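3/7/19

Up before seven because the bin lorry was early and I had forgotten the glass. Took it down in my slippers. Dry and bright, no wind. Toast and the end of the plum jam.

The haberdashery drawer

Aino rang at nine to ask whether I still had any lace left from the christening gowns, as she wants to edge two pillowcases for Marjatta Salminen. I said yes without knowing. The drawer has not been sorted since we moved from Clakanby and everything in it had slid to the back, so I pulled the whole lot out and carried it to the glass table, where the light is better.

Most of it was worth keeping. The elastic was not. It had gone hard and snapped when I pulled it, so all of that went in the bin. I found the receipt from Warkitz for the good scissors, 149, and still think it was too much. The scissors themselves were not there. Pentti had them for the roses, I expect.

Stopped at eleven for coffee. Raimo Väisänen came by to return the ladder and stood talking about his knee for a good while. He is on the list for February. He would not sit down.

Afterwards I went on with the small bags. The rule I settled on was one kind of thing to a bag, pressed flat and zipped shut, and anything without a bag waits until I have been to Plistside for more. Laces and lace kept getting mixed up before, which is how I came to buy the same trimming twice. The open black box will do for them if I stand the bags on edge. I left the mat underneath, as the little bags slide about on bare glass. 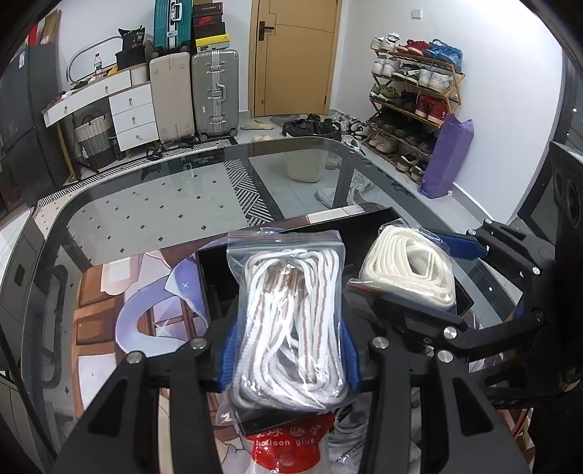 Afternoon

Walked to the post with Aino's lace in a padded envelope. The queue was long and only one window was open. Met Onni Halonen outside, who has sold the boat and seems relieved. He asked after Pentti's chest and I said it was better, although he still coughs at night.

Bought potatoes, dill, a small piece of salmon and new zip bags. Had the soup at six. Pentti found the scissors in the shed, under the twine, with a bit of rust on one blade. I have rubbed it with oil and put them in the kitchen.

Still to do: the button tins, and the letter to the housing office about the stair light.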